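Pikstead Workshop Notebook
4 min read

30/10/2021

Right, ball launcher again. Noémi wants it ready for the under-16 quarterbacks by February and I've stopped pretending that's miles off.

Wheel speeds first. Ran the top wheel at 1000 and the bottom one at 849, same as last time, and the spiral was lovely for the first few throws and then went to pot. Ball came out nose-up and died well short of the net. Swapped to the older, scuffed balls and it was fine again!! So I think it's the grip and my settings are innocent (Jacobus disagrees, see his scribble in the margin of the last page, which I can't read).

Dropped the bottom wheel to 844 and left everything else alone. Tiny change, you wouldn't think it would matter, but the nose sat down nicely and I got 14 good ones on the trot before the feed tray jammed. Feed tray still jams. It's the laces catching on the lip, I'm nearly sure, and filing the lip back only helped a bit.

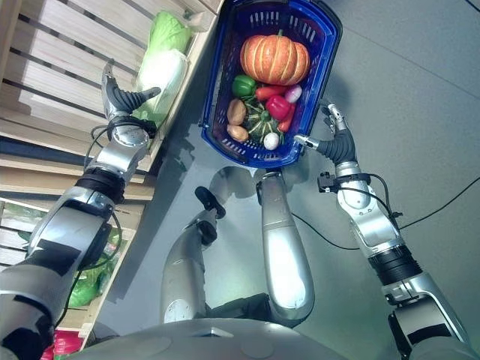 Left hand by the cabbage, basket on the floor.

Things I tried on the tray, so I don't try them again:

- Tilting it steeper. Balls arrive faster and jam harder.
- Candle wax on the lip. Worked until the wax wore off, so for as long as it took me to make a tea.
- Loading laces-up every time. Works! But no coach on earth is going to do that with a queue of fifteen-year-olds waiting.

Ching-wen reckons we should bin the tray and use a short chute with a soft roller at the end, like the one on the old Skulex tennis machine in the back store. I had a look and the roller's perished but the bracket is good, and it's very nearly the right width. Will have a go at that next. If anybody has taken the long bolts out of the drawer marked Cusby please put them back, I need four.

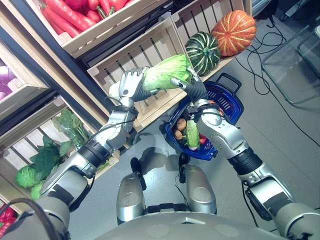
The other thing is the release angle. At the moment you loosen two wing nuts, heave the whole head up, and hope. For short slants that's OK, but for anything deep the head creeps down a little with each throw and the receivers end up diving at their own ankles. I've marked the side plate with paint pen so we can at least see how far it's slipping. A toothed plate would sort it. Jacobus says he can cut one if I give him a drawing, and I've promised him a drawing, so now it's in writing.

Battery: lasted the whole session, no complaints. Charger gets hot though. Keep it off the carpet.

To do: roller bracket, drawing for Jacobus, newer balls from Noémi (ask for the tacky ones), new fuse for the spare.

Recent entries
Kicking tee, third attempt
Tackle sled runners and why they squeak
Down marker repairs
Notes on the Chiba wheel motors

Contact the workshop | © Pikstead Workshop | Back to top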